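Water, again

Quick one tonight, it's already 9 and I have to be up early. Month two of trying to drink more water. I know. Thrilling content. But I said in January I'd write it up so I'm writing it up.

Where it started: headaches. Every afternoon, 3 pm, like a bus. I was on coffee till noon and then basically nothing until dinner. My sister kept saying drink something. Fine.

First try was an app. Bema. It pings you every 60 minutes and a little plant droops if you ignore it. Lasted nine days. The plant made me feel terrible and I was getting pinged in meetings, at the dentist, in the middle of a movie. Deleted.

Second try, a big jug on the desk with lines on the side for each hour. Hated it. By 2 pm the water tastes like the room. Also too heavy to carry when the office moved us up to the third floor at Plerstead, so it lived under my chair and got kicked.

Third try is the one that's sort of working. No app, no lines. Just drink at the same points in the day. One glass before coffee. One when I get to my desk. One with lunch, one on the train, one while dinner's cooking. If I miss one I miss one, no catching up at bedtime (did that once, up at 2 and again at 4, never again).

The other part was getting the bottles out of the cupboard. They used to be on the top shelf behind the blender and I'd just not bother. Now they live on the counter and I grab whichever one on the way out the door. Looks messy, dont care.

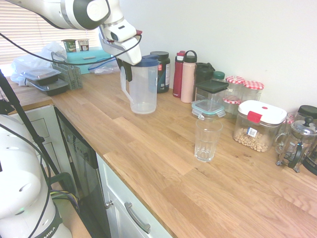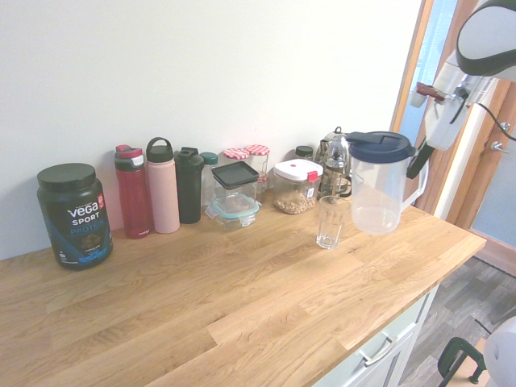
The kitchen counter, red bottle and pink bottle in both.

Ok so the numbers, for the two people who asked. I measured my old mug and it's 210 ml, tiny. I'd been counting it as a "glass" for years. My bottle to work holds 628 if you fill it right up to the brim, which I did, over the sink, with a kitchen scale. Now I finish one by lunch most days and get 900 in before I leave the office on a good day. Weekends are a mess. No train, no desk, no points in the day. Still working on that.

Headaches: fewer. Not gone. Had a bad one last week but I'd also slept terribly and skipped lunch, so who knows. I'm not going to tell you water fixed me. Could be the walk to the station now that it's lighter out.

Things I tried and don't recomend:

Cucumber slices. Fine for an hour and then it's pond.

Those Vistulis fizzy tablets, the lemon ones. Too sweet, and they foam up and leak all over your bag if you shut the lid too soon. Lost a library book to that. Paid for the library book.

Freezing a half full bottle on its side overnight. Someone swore by it. Mine came out with a bulge in it and won't stand up any more.

Things that helped: cold from the fridge overnight. A straw, weirdly, I drink twice as fast with a straw. And washing the lids properly. I took the rubber ring out of one for the first time in, I want to say, a year? Black underneath. Boiling water, baking soda, old toothbrush, an hour of my life. Take your rings out, people. Do it tonight.

Someone in the comments last time asked about the filter. It's just the Kamath one that goes on the tap. It's ok. Slow. The replacement cartridges cost more than I'd like and the little light has been red since before Christmas so I should really do somthing about that.

Next month is supposed to be stretching. I've got a mat. It's still rolled up by the door with the elastic on. Will report back.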